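シミュレーション上のアームが黒い円筒をつかむ前に指を開いてしまう件(対応メモ)

2021年7月24日 記:Eliécer Bermúdez
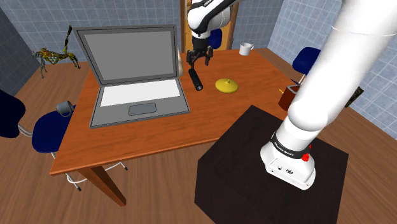 机シーン、黒い円筒の上でグリッパが開いているところ。

土曜なのに書いてます。忘れないうちに残しておきたいので! チケットを最初に立てたのは自分なんですが、途中からほぼ日記みたいになってしまったので、読みやすいように並べ直しました。それでも長いです、すみません。

■ 症状

Medeirosの机シーン(ノートPCとかマグとか黄色いフタとかが載ってるあれ)で、円筒をつかんでペン立ての手前に移すタスクを流すと、アームが下りていって、指が閉じて、持ち上げた瞬間にまた開く。で、円筒が落ちて斜めになる。エラーは出ません。ログ上は「把持成功」と書いてあるのが腹立たしいところで、成功判定だけ見ていたら気づかなかったと思います。

40回流して14回これが起きました。残りは普通に運べています。つまり毎回ではない。再現率が中途半端なバグって、いちばん嫌なやつですよね……。

■ 環境

・シーン:Medeiros 机配置、椅子ありバージョン
・制御側:Bolell(5月の更新を入れたあと)
・実行マシン:Radportの古いほう
・乱数シード:固定したつもり(つもり、の話はあとで)

■ 最初に疑ったこと:摩擦

まあ、まず摩擦ですよね。円筒の表面と指先の摩擦係数が低すぎて滑っているんだろうと思って、指先側を上げてみました。変わらず。円筒側も上げました。変わらず。やけになって両方ありえない値にしたら、今度は円筒が指にくっついたまま机の上をずるずる動くという別の地獄が始まったので、元に戻しました。

そもそも滑って落ちるなら、指は閉じたままのはずなんです。ところがコマ送りで見ると、指が先に開いて、それから円筒が落ちている。順番が逆。ここを最初に見ておけば半日は浮いたのに、思い込みで摩擦ばかりいじっていました。反省。

■ 次に疑ったこと:ほかの物との接触

机の上がそこそこ混んでいるので、指が黄色いフタに当たって、接触検知で開放動作に入ったのかなと。円筒のすぐ右にあるんですよ、あのフタ。で、フタを消して流しました。やっぱり起きる。ノートPCも消しました。起きる。マグも消しました。起きる!

奥の椅子の背もたれとアームの衝突判定も一応確認しましたが、接触イベントはゼロ。ついでに床に立っている骨組みみたいな動物のオブジェも消してみました(届くわけないんですけど、この時点でだいぶ疲れていました)。もちろん無関係でした。

■ Drededtonチームからの返信

ここで行き詰まって、制御側を見ているDrededtonの皆さんに投げました。返ってきたのが次の二行。

「開放指令が出ているかどうか、指令側のログを見てください。状態側ではなく。」
「タイムアウトの設定値も教えてください。」

言われてみればそのとおりで、自分がずっと眺めていたのは状態側(指の開き幅、力、接触)だけだったんです。指令側を有効にして流し直したら、一発でした。持ち上げ開始の直後に、誰も頼んでいない「開け」が入っている。犯人は物理じゃなくて指令だったわけです。

■ 原因

Bolellの5月の更新で、把持動作に待ち時間の上限がつきました。初期値が30ステップ。指が閉じ始めてからこの時間内に「把持完了」の返事が来ないと、失敗とみなして安全のために指を開く、という仕様です。

一方で、シーン側の把持完了の判定は、接触力が5ステップ続けて安定したら出る作りになっています。円筒がまっすぐ立っていれば余裕で間に合う。でも初期姿勢で少しでも傾いていると、挟んだときに円筒が指の間でくるっと向きを変えて、力がなかなか落ち着かない。それで返事がぎりぎりになります。

そして運の悪いことに、上限のチェックと完了の返事が別々の周期で回っていて、ぎりぎりで完了が届いた場合、「完了」と「時間切れ」が両方とも有効になってしまう。完了のほうで持ち上げが始まり、時間切れのほうで指が開く。ログに成功と書かれていたのもこのせいです。成功は、したんですよね。直後に手放しただけで。

あと乱数シードの件。アームと制御側は固定できていたんですが、物体の初期姿勢だけ別のシードを使っていて、こちらは固定されていませんでした。だから同じ条件のつもりなのに、起きたり起きなかったりしたんです。これは完全に自分の設定漏れです。

■ やったこと

1. 物体の初期姿勢のシードも固定。落ちる回だけを選んで再現できるようになりました(これだけで気持ちがすごく楽になった)。
2. 把持の上限を初期値の倍に変更。落下は止まりました。ただ、これは蓋をしただけです。
3. 完了が届いたら時間切れのタイマーを必ず取り消すよう、Drededtonに修正を依頼。試作版をもらって、上限を初期値に戻した状態で同じ40回を流し、指が途中で開いた回はゼロ。うれしい!
4. 成功判定を「把持完了」から「移動先に置けたか」に変更。今後は落としたらちゃんと失敗と出ます。

■ 実機に関して(ここは読んでください)

今回はシミュレーションの中の話なので、落ちたところで誰も困りません。でもBolellの把持処理は実機側でも同じものを使っています。持ち上げた後に予告なく指が開くというのは、実機だとかなりまずいです。試作版が正式に入るまで、5月の更新を適用した実機では、落ちて困るものを持たせないでください。上限を延ばしただけの状態も対策済みとは扱わないこと。傾きがもっと大きければ同じことが起こりえます。

■ 残っている作業

・正式版が来たら、フタやマグも把持対象にして流し直す(フタのつまみは細いので、これも力が落ち着かない気がしています)
・指令側ログを標準で有効にする。容量が増えるのは我慢
・摩擦係数、全部元に戻したか再確認。たぶん戻した。たぶん

同じ症状が出た人は、指令側ログと上限の設定値、それから物体のシードをこのチケットに貼ってもらえると助かります。摩擦をいじるのはそのあとでお願いします。

状態:修正版待ち(クローズしないでください)

お問い合わせ:シミュレーション担当窓口 | © 2021 Radport | ページ上部へ戻る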